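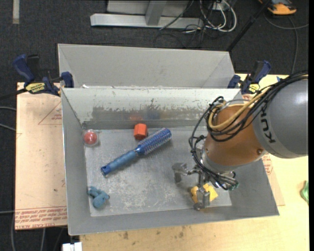
Página 13

6. Puesta a punto del carburador doble Felatard

Si ha llegado hasta este capítulo es que el colector ya está montado, las juntas asientan bien y el motor gira libre. ¡Enhorabuena, viene lo bonito! Un motor atmosférico de cuatro cilindros con dos cuerpos bien sincronizados tiene una respuesta y un sonido que enganchan desde el primer golpe de gas, y merece la pena dedicarle una tarde entera sin mirar el reloj.

Las instrucciones valen para el kit Felatard completo, tanto en el Ellau cupé como en el Ellau familiar. Si su coche lleva el distribuidor Wan de avance electrónico, lea antes la nota del apartado 6.3, porque el orden de los pasos cambia un poco.

6.1 Antes de empezar

Necesitará un vacuómetro de columna o un sincronizador de flujo, una lámpara estroboscópica, un destornillador plano de hoja larga, dos llaves fijas de 8 y de 10, galgas de espesores y trapos que no suelten pelusa. El tubo de escucha que viene en la caja de Joklow también sirve para una primera aproximación, y con algo de oído se llega sorprendentemente cerca.

Compruebe lo siguiente:

- Holgura de válvulas ajustada en frío según el capítulo 4.
- Bujías nuevas o limpias, todas del mismo grado térmico.
- Filtro de gasolina con la flecha en el sentido del flujo.
- Cable del acelerador con un juego libre de 2 mm en el pedal.
- Ninguna toma de vacío abierta en el colector.

PRECAUCIÓN: Trabaje con el portón del garaje abierto y tenga un extintor a mano. Durante el ajuste el motor pasará bastante tiempo al ralentí y los gases se acumulan enseguida en un local cerrado.

PRECAUCIÓN: Retire anillos, pulseras y cordones de capucha antes de acercarse a la correa y al ventilador. El ventilador eléctrico puede arrancar con el contacto quitado.

6.2 Ajuste de base

Conviene partir siempre de los mismos valores, aunque los carburadores vengan de otro coche y «ya estuvieran bien». Es un cuarto de hora de trabajo y ahorra muchas vueltas después.

1. Desconecte el borne negativo de la batería.

2. Suelte la varilla que une los dos cuerpos aflojando la rótula del lado del conductor. No desmonte la otra rótula; conserva la referencia de longitud.

3. Afloje el tornillo de tope de cada mariposa hasta que deje de tocar la palanca. Abra y cierre las mariposas con la mano. Tienen que volver solas y cerrar con un chasquido limpio. Si alguna se queda a medio camino, revise el muelle y el eje.

4. Apriete cada tornillo de tope hasta que roce la palanca y dele media vuelta más.

5. Cierre con suavidad los tornillos de riqueza hasta el fondo. Luego ábralos una vuelta y tres cuartos.

6. Mida el nivel de cuba con la tapa en vertical y el flotador apoyado, sin comprimir la bolita de la aguja. La cota va grabada en la propia tapa. Si hay que corregir, doble la lengüeta con unos alicates finos, muy poco cada vez.

7. Vuelva a montar las tapas con junta nueva y conecte la batería.

Nota: Los tornillos de riqueza se marcan con facilidad. Si los aprieta con fuerza contra el asiento, la punta cónica queda con un escalón y el ralentí ya no se deja afinar. En ese caso pida el juego de reparación pequeño, referencia 2071.

6.3 Puesta en marcha y encendido

1. Llene las cubas accionando la bomba eléctrica unos segundos. Pare y busque fugas con una linterna en racores, tapas y abrazaderas. Séquelo todo antes de seguir.

2. Arranque sin tocar el pedal. Es normal que el motor cojee un poco y que tosa por una de las trompetas. Manténgalo vivo con la mano en la palanca hasta que se estabilice.

3. Deje subir la temperatura hasta que el termostato abra. Lo notará en el manguito superior del radiador, que se calienta de golpe.

4. Conecte la lámpara al cable del cilindro 1 y compruebe el avance a ralentí. Afloje la brida del distribuidor, gire hasta hacer coincidir las marcas y apriete otra vez.

5. Acelere despacio y observe que la marca se desplaza de forma continua. Un salto brusco suele indicar muelles del avance gastados.

Nota para el distribuidor Wan: efectúe los pasos 4 y 5 con el conector gris desenchufado. Vuelva a enchufarlo al terminar y borre la memoria manteniendo pulsado el botón lateral hasta que el testigo parpadee. Después pase directamente al apartado 6.4; la curva de avance viene programada y no hay nada más que tocar. ¡Una comodidad estupenda para quien viene de pelearse con los platinos!

6.4 Sincronización de los dos cuerpos

Ahora empieza a notarse de verdad el trabajo. Con los cuerpos desparejados el motor vibra, el retrovisor tiembla y el coche sale a tirones en segunda. Cuando quedan igualados, la aguja del cuentavueltas se calma y el ruido de admisión se vuelve redondo (¡qué maravilla!).

1. Con el motor caliente y al ralentí, apoye el sincronizador en la trompeta 1 y anote la lectura. Repita en las trompetas 2, 3 y 4.

2. Iguale primero las dos gargantas de cada carburador con los tornillos de aire laterales. Tome como referencia la garganta que más flujo da y deje su tornillo cerrado; abra el de la compañera poco a poco hasta que coincidan.

3. Bloquee las contratuercas de los tornillos de aire sin que se mueva el ajuste. Mida otra vez.

4. Iguale un carburador con el otro mediante los tornillos de tope. Si el ralentí sube demasiado, afloje los dos en la misma medida.

5. Monte la varilla de unión. La rótula debe entrar sin forzar. Si tira de una mariposa al encajarla, corrija la longitud con el tensor central hasta que entre sola.

6. Fije el acelerador a un régimen medio y constante y vuelva a medir. La lectura de ambos cuerpos tiene que seguir siendo la misma. Una diferencia que solo aparece aquí se corrige en la varilla, nunca en los topes.

PRECAUCIÓN: No deje el sincronizador apoyado más de unos segundos en cada trompeta. Restringe el paso del aire, enriquece la mezcla y engrasa la bujía de ese cilindro.

6.5 Mezcla al ralentí

1. Gire el tornillo de riqueza del cilindro 1 hacia dentro, en octavos de vuelta, hasta que el motor empiece a caer.

2. Gire hacia fuera hasta que alcance el punto más alto y estable. Si sigue abriendo y no cambia nada, vuelva al primer punto en que se estabilizó.

3. Haga lo mismo con los cilindros 2, 3 y 4.

4. Corrija el régimen con los topes, por igual en ambos lados.

5. Dé una segunda pasada completa. Casi siempre hay algo que ganar.

Al acabar, los cuatro tornillos deberían quedar abiertos de forma parecida. Si uno se aparta más de media vuelta de los demás, busque un surtidor de ralentí obstruido o una entrada de aire en la junta de ese conducto.

6.6 Prueba en carretera

Salga con el depósito por encima de la reserva y elija un recorrido conocido, con una subida larga si es posible. Ruede tranquilo hasta que el aceite coja temperatura y después pruebe en tercera, abriendo gas de forma progresiva desde bajo régimen.

Síntoma: vacilación al pisar y luego empuja bien.
Remedio: revise el caudal de la bomba de aceleración y la posición de su leva.

Síntoma: petardeo en el escape al retener.
Remedio: mezcla de ralentí pobre o fuga en la junta del colector de escape.

Síntoma: se ahoga en curva cerrada.
Remedio: nivel de cuba incorrecto. Repita el paso 6 del apartado 6.2.

Síntoma: plano a fondo en la parte alta.
Remedio: presión de gasolina escasa o surtidor principal pequeño. Consulte la tabla de surtidores del capítulo 9.

A los 100 km reapriete en frío las tuercas del colector, en cruz y empezando por el centro, y repita la medición del apartado 6.4. Las juntas nuevas asientan durante esos primeros kilómetros y es normal encontrar una pequeña diferencia. Anote los valores finales en la hoja de ajustes del capítulo 11, con la temperatura ambiente al lado.

Revisión del texto: 21 de julio de 2020. Sustituye a la hoja suelta incluida en los kits anteriores.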